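Workshop notebook, Talarora simulation bench
February, entry opened 3:25 pm

Subject: premature close fault, single-ball pick task

The fault reported on the Hindow controller has been reproduced in simulation. On the pick task with one tennis ball, the gripper received its close command before the approach was complete. The fingers shut on nothing, the controller recorded a successful grasp, and the arm proceeded to the lift. No alarm was raised at any stage.

Of 300 runs completed overnight, 25 ended in this manner. All other runs were normal. The failed runs were not grouped by time, and restarting the simulator did not clear the fault.

The cause has been traced to the position estimate. When the wrist view is delayed, the controller continues to use the last good estimate without checking its age. An estimate 100 milliseconds old is accepted as current. The Malik planner then calculates a remaining distance of zero and releases the close command. The grasp check does not catch the error as it tests only that the fingers have stopped moving, and fully closed fingers meet that test.

The matter is recorded as a safety item as well as a software fault. On the physical cell, a false grasp would allow the arm to travel at carrying speed towards the drop station with the operator gate released. Use of this controller version on the Okholm cell is suspended until the item is closed.

Actions:
- Reject any position estimate older than 3 control cycles and hold the arm.
- Change the grasp check so that fully closed fingers are reported as a missed pick.
- Keep the gate locked until the revised check has passed.
- Rerun the full set with the same seeds and the same view delay.

The first two changes were entered this afternoon. The rerun starts from the open-finger approach pose, with the ball off to the left, and the labelled logs will be stored with this entry.

Talarora Workshop | Contact the bench office | Copyright Talarora | Back to top

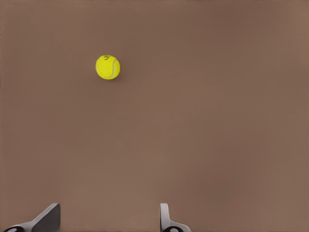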